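Notebook, kitchen chores in simulation
Wed 10 March, Drorcombe bench 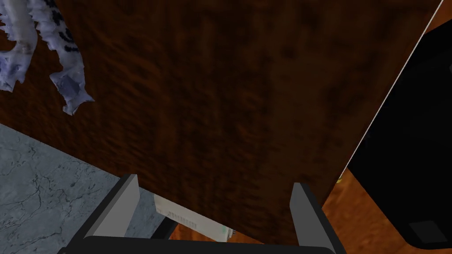
Pick-up under the wood panel

Today I worked on the small white piece that lies partly under the lower edge of the dark wood panel. With the gripper open, it sits between the two fingers, but the panel hangs over it. For a person this is nothing: you put a fingertip on it and pull it out. For our arm it is still a difficult chore.

I ran 24 attempts with the Prilar grasp planner, same start position, wrist camera only. Result: 9 clean picks. In the others the fingers closed on air, or one finger touched the panel and the planner stopped by itself. I prefer that it stops. In February it continued to push, and we lost a full evening of logs.

What I think is the cause

The planner sees only the visible part of the white piece and takes the center of that part as the center of the whole. So the grasp comes too near to the free edge. The panel texture is also somewhat blurred from so close, and I suspect the depth estimate is suffering from it. I did not verify this yet.

The crumpled pale thing on the panel, upper left, I left where it is. Neves labels it as cloth in some runs and as paper in others. To me it could be both. If the label is not stable, we can not ask for "put the towel away" and expect a serious number.

Can it tidy a kitchen?

My answer for this week is no. It can take an object that stands free on a flat surface: 21 of 24 in the open counter test, same planner, same speed. As soon as something covers the object, the rate falls to what I wrote before. A real kitchen is full of such corners.

To do

Repeat with the approach lower by 3 mm.
Try to slide the piece out first, then grasp. Rundavora has a push primitive, but I must convert the units.
Save the failed runs in a separate folder, with the stop reason in the file name.
Ask on the channel if the marble texture can be changed for a plain one, to compare the depth.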